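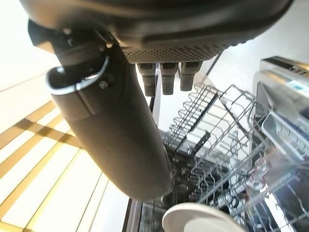

*Fig. 2. Wrist view, dishwasher task. Upper rack pulled out, plate at the lower edge.*

## Collecting demonstrations

Notes by Ciarán Nic Aodha, 7/7/26

The Willau set has 1,576 episodes, of which 764 are dishwasher loading. One episode is one item, from first motion to release. Operators drive the arm; the policy later sees only the wrist camera and the joint readings.

Points to check in Fig. 2:

- The fingertips must stay in view. If the rack tines hide them at release, the episode is dropped.
- Strong light from the left washes out the wall. Keep such episodes, but tag them `glare`.
- Rack position is logged per episode. Do not infer it from the images.

**Splits.** Hold out by kitchen, never by episode. Neighboring episodes share lighting and rack position, so a random split inflates the score. The Fahy kitchen (62 episodes) is test only.

**Failures.** Label drops and missed grasps `fail` and keep them in a separate folder. They are not used for cloning.

Reading: chapter 2 of the course notes, sections on covariate shift.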